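### 3.2 Collecting demonstrations by hand

Everything in the Tlapale set was gathered by people, with no robot arm in the loop. A demonstrator sits at a small table, holds a gripper in each hand, and does the job the way they would like the learner to do it. We were surprised by how quickly this became comfortable. Our first demonstrator, Kerstin Reinholz, was recording usable two-handed episodes on her first afternoon, and the habits she formed then (elbows low, cables run back along the forearms, a short pause before each grasp) became the written instructions for everyone who followed.

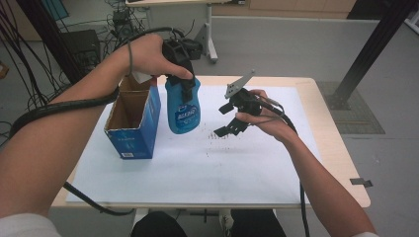

We asked for ordinary objects and ordinary movements. Bottles and cartons are a lovely test for a two-handed learner: one hand can lift while the other waits, steadies or clears a space, and a good demonstrator switches between these roles without thinking. We wanted that fluency in the data, so demonstrators were never told which hand should lead. They were told only where the object should finish and to start again if they lost track of what they were doing.

The full set holds 2,072 episodes, of which 1,000 were set aside for training the base policy described in Section 4. Each demonstrator worked in blocks of 190 episodes, with a long break between blocks. Shorter breaks were tried at the Mindby site and gave hurried grasps toward the end, and we dropped them in July.

A favourite part of this work, for all of us, was watching the gripper-side recordings. The view from the tool is close and partial, and it carries detail that a head-level view tends to miss. Marks on the covering sheet show up strongly, and the colour and brightness of a plain white surface shift from one part of the view to another. We kept this variation. A learner trained only on spotless backgrounds did poorly in our early trials at Maltness, where it treated any stain as something to pick up! Leaving marked sheets in the training data brought those false grasps down sharply.

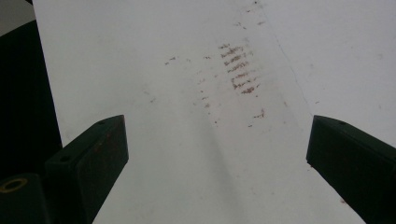
*Figure 4. Gripper-side view with the fingers apart over a white surface carrying reddish-brown marks.*

Episodes were labelled afterwards in Mundent, our in-house viewer, which plays the recordings side by side. Labellers marked the start and end of each grasp and flagged any stretch in which a hand was idle. Idle stretches stayed in the set, as waiting well is part of the skill. We trimmed only the seconds before the first movement and after the last release.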